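Hestness aplaza la compra de brazos robóticos y exige más pruebas con cestas

STOSDALE — Hestness no firmará en marzo el pedido de brazos robóticos para su almacén de menaje. La empresa mantendrá 7 unidades en alquiler y congela la partida prevista para otras 20.

«El presupuesto de Rawat cubre el brazo y poco más», afirma Lorraine Lockyer, responsable de compras. «Faltan los recambios, la formación y las horas de ajuste. Con eso la cuenta cambia bastante».
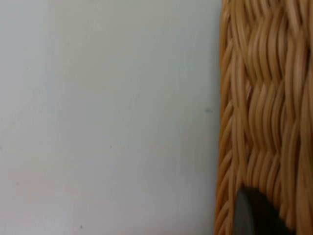
La dirección pide una prueba de 200 ciclos con mimbre, cartón y tela antes de volver a negociar. Rawat había propuesto 62, todos con cajas rígidas.

Hryhorii Mykhailiuk, jefe de planta, tampoco ve claro el plazo de amortización: «Nos enseñaron una hoja de cálculo sin paradas. Yo no conozco ningún almacén así».

Hestness revisará la decisión cuando reciba los resultados y un precio cerrado de mantenimiento.

Contacto de prensa: Vira Hladun, Hestness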